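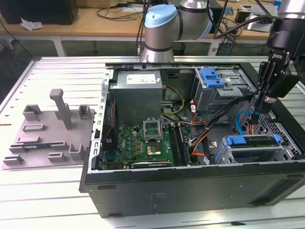
4. Working a tower at the Mido bench

By now you've done section 3, so the arm is powered up, the home position is checked and the stop button has been tested (please do test it, every morning, even when you're in a hurry). What follows is a normal tower from start to finish. I've written it the way I'd explain it if I was stood next to you, so forgive the rambling.

If you've come over from the old manual benches at Bindlow, the big change is the order of things. We used to strip a case in whatever order suited us. I always went for the memory first, Noemí Arriaga went for the drives, and we argued about it for years. Mido has one order and we all follow it now. I grumbled for most of August and then stopped noticing.

4.1 Before the case goes on the table

1. Check the job ticket. Desktop towers only on this bench. Small form factor machines go to Steiner, laptops go to Munari.

2. Take the side panel off by hand and put the screws in your tray. The arm doesn't do side panels. We tried it, and you're quicker!

3. Have a look inside before you do anything else. You're looking for loose screws, anything swollen or leaking, and cables that have been tucked somewhere odd by a previous owner. If you don't like what you see, put a red tag on it and pull the next one.

4. Lay the case on its side on the slotted table, open side up.

5. Clear the table around it. Mugs especially. I'm looking at you, Leobardo.

Note: the fixture plate stays where it is. If it's been knocked, don't nudge it back by eye, run the plate check from section 3.5. It only takes a minute and it saves a morning of puzzling over why everything is landing slightly wrong.

4.2 Starting the job

1. Scan the ticket and wait for the job to come up on the screen.

2. Pick the case type. If yours isn't listed, choose "Other tower". You'll get slower moves and more stops to confirm, but it does work.

3. Check the speed. It should read 30 per cent for a case type you know and 16 per cent for anything new. Please leave it at that. I know it feels painfully slow when there's a pallet waiting – the pallet can wait.

4. Press Start and keep your eyes on the first move. The gripper comes in over the case and stops above the opening, and you should be able to see daylight between the fingers and the top edge of the case. If you can't, press Stop and raise the start height.

5. Confirm on the screen once you're happy.

CAUTION: Keep your hands out of the open case while the arm is moving. Steadying a case from the outside is allowed at 16 per cent only, flat hand, fingers well away from the gripper. If you need to reach inside, pause the job first and wait for the light to change.

4.3 Cables

Cables are where you'll earn your keep. A new starter asked me whether this job would still be here in a year, and I pointed at a drive bay full of SATA leads and said that's your answer. The arm will hold a connector nicely and pull it straight, but cables never lie the same way twice, and a person can see in half a second that one is hooked under another.

1. Pause at the cable stop. It comes up by itself after the first look round.

2. Free anything that crosses the drive bays. You don't have to make it pretty.

3. Press any locking clips in yourself if the job asks you to.

4. Take your hands out, press Resume, and let the gripper close on the connector.

5. Watch the pull. You want it going straight away from the socket. If the cable goes tight before the connector lets go, press Stop.

Note: if the gripper misses twice on the same connector, unplug it by hand and press Skip. Nobody gets told off for a skip. We want them logged, so add a word or two about what was in the way.

4.4 Drives and carriers

The blue plastic carriers are the bit Mido is best at, to my mind, and it's the bit my thumbs are most grateful for. On the old benches I'd be squeezing those tabs all day long and my hands were sore by Thursday.

1. Make sure the drive leads are off, both data and power. The screen asks you to confirm and it's very easy to tap yes without looking, so look.

2. Press Resume. The gripper comes down to the carrier and closes on it.

3. Check that the fingers have hold of the plastic and haven't caught a wire as well.

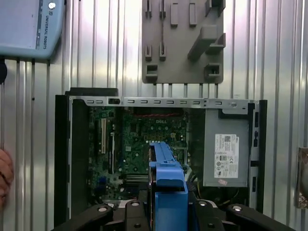

4. Confirm the grip and let the arm lift. It goes up a little, stops, and waits for you. That stop was Noemí's idea and I'd keep it even if the software people offered to take it out, as it gives you a proper chance to see whether anything is coming up with the carrier.

5. If all is well, confirm again. If not, choose Lower, which puts it back down, and sort out the snag with the job paused.

6. Scan the drive and put it in the data tray. Drives never go in the general parts tray, whatever state they're in.

CAUTION: Don't press Release to free a stuck carrier while it's up in the air. Lower it first. Dropped drives have to be written up and the form is 69 questions long (I've counted, bitterly). 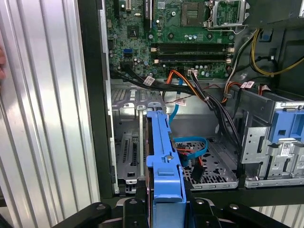

Fig. 4-3. Gripper closed on a blue drive carrier.

4.5 Power supply, memory and the rest

Memory is by hand for now. Open the latches, lift the sticks out and bag them. The power supply is by hand too – screws out first, and support it with your other hand as the last one comes free. Leave the motherboard in the case unless the ticket says otherwise.

4.6 Swapping over

We change places at the bench every 50 minutes. Watching an arm is tiring in a different way from doing the work yourself, and you do drift. Whoever is coming on should:

1. Read the last few skips on the screen.

2. Ask what's been awkward. Ask even if it looks quiet.

3. Press the pause button once to check it responds, then resume.

If you're the one going off, don't leave with the arm in the middle of a lift. Finish the move, pause, and then go and have your tea.

Questions about speeds and case types go to Leobardo Barajas. Anything to do with grips or cable stops, find Noemí or me. Corrections to this section can be pencilled on the bench copy and I'll type them up with the next batch.

Section last changed October 3, 2025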